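Drying out after a day's skiing

I stuff my boots with newspaper the minute I'm in, liners out, tongues pulled right forward. Never on the radiator!
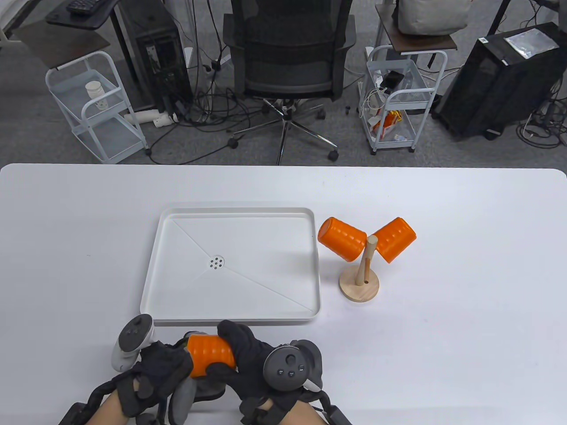 Gloves go cuffs down over a couple of bottles – Joyce swears by rice, but I've never bothered.

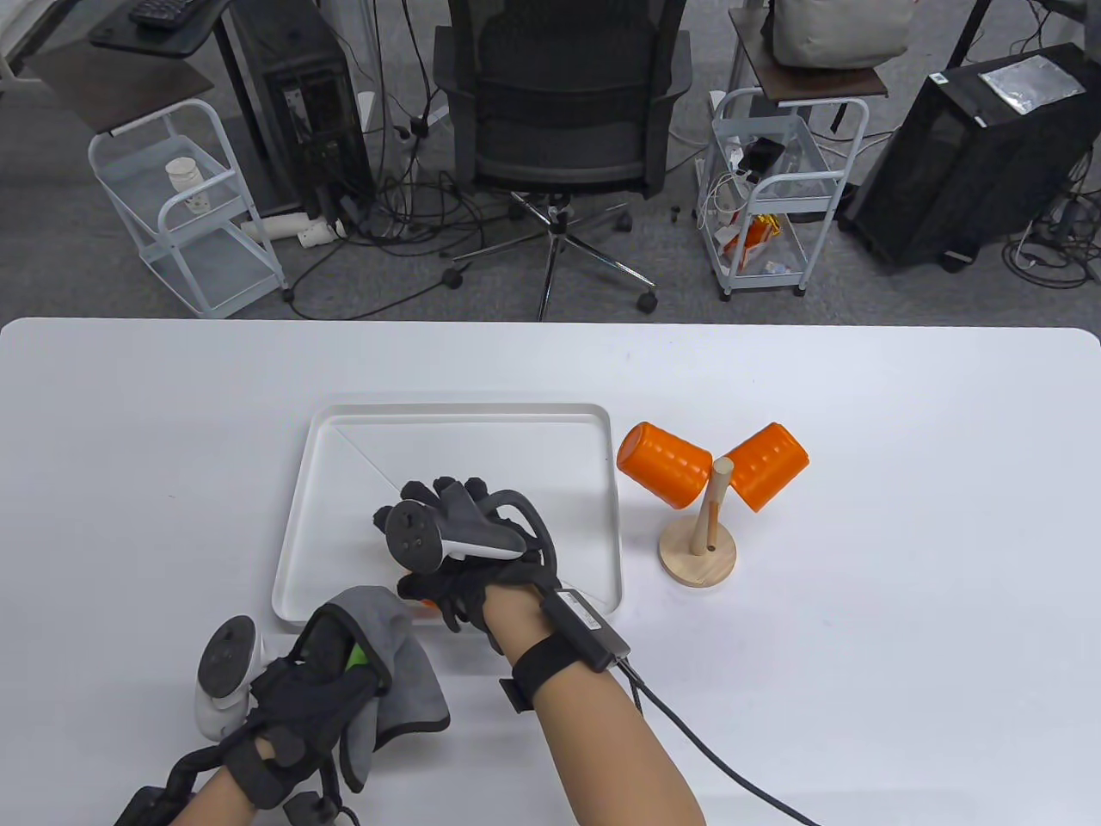

Skis and edges

Wipe the edges with an old towel before they go in the bag, or you'll have rust by Monday.
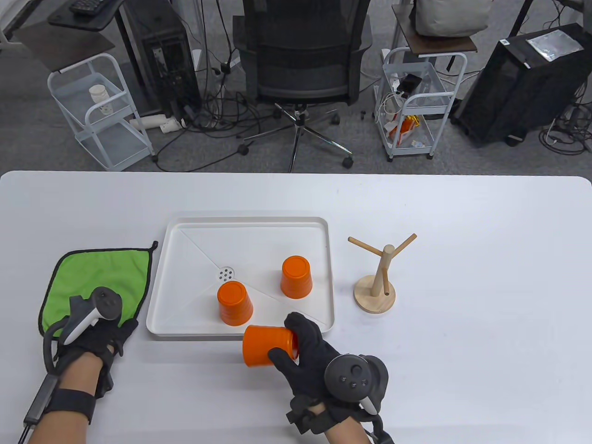 Goggles only want a gentle dab, mind, and leave the inside of the lens alone while it's damp.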